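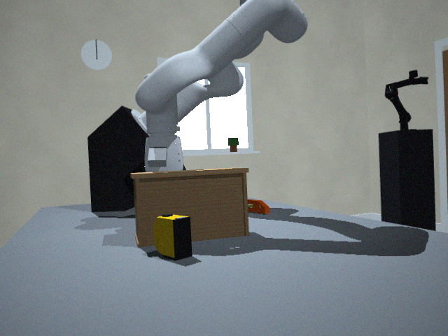 A wooden box with a window behind. Computer image: Nulance

Flindiveck to make wooden boxes again after two years of pause

01/09/2020

The small furniture maker Flindiveck will start again to produce its wooden storage boxes this spring, the company informed in a letter to its shops. The boxes were taken out of the catalog two years ago, when the sawmill that delivered the boards was sold and the new owner did not want to continue with small orders.

The wood will now come from Gratance, a family sawmill in the next valley. The two companies signed the agreement in the first days of January. It is valid for three years and it covers pine and birch boards, which Gratance will dry and cut to size before they are sent to the workshop.

"We have received many letters about the boxes, more than about any chair or table," said Sigrún Ladefoged, who has managed Flindiveck for the last six years. "People bought two of them and wanted a third one of the same size. We had to answer that there are no more, and this was not a pleasant letter to write."

The first series will have 711 boxes in the small size and 200 in the large size. The large one is made to fit under a normal bed. Both will be sold without paint or varnish, as before, but customers can order a lid separately. The lid is new and it was asked for by the shops, mostly for keeping winter clothes and blankets.

The price will be higher than it was. Ladefoged did not want to give the exact number before the shops have agreed, but she said the difference comes mainly from the wood and from the transport. The old boxes were put together with small nails. In the new ones the corners are glued and joined, and this takes more time in the workshop.

For the village where Flindiveck has its workshop, the news is important also in another way. The village has 1385 inhabitants and the company is one of its larger employers. Four persons will be hired for the box production, two of them in part time. The work places will be announced at the town hall and in the local paper before the end of the month.

Not all shops are convinced. Karine Lévesque runs the household store Ghanem, which sold the old boxes during many years. She has ordered only a few pieces of the small size for the beginning.

"I like the product, and I have three of them at home, one for potatoes and two for the shoes of my children," she said. "But in two years the customers have found other solutions. Plastic is cheap and it can stand in a damp cellar. I will see how the first ones sell and then I decide about the large size."

Lévesque also wishes that the boxes can be stacked, which was not possible with the old model without the risk that they slide. According to Flindiveck, the small boxes will get a narrow edge at the bottom for this purpose. The large ones will stay as they were.

Over 1000 customers have written their names on the waiting list, and they will receive a message when the orders open. Those who are not on the list can ask in their nearest shop. Spare bottoms for the old boxes can still be ordered directly from the workshop, as long as there are some left in the storage.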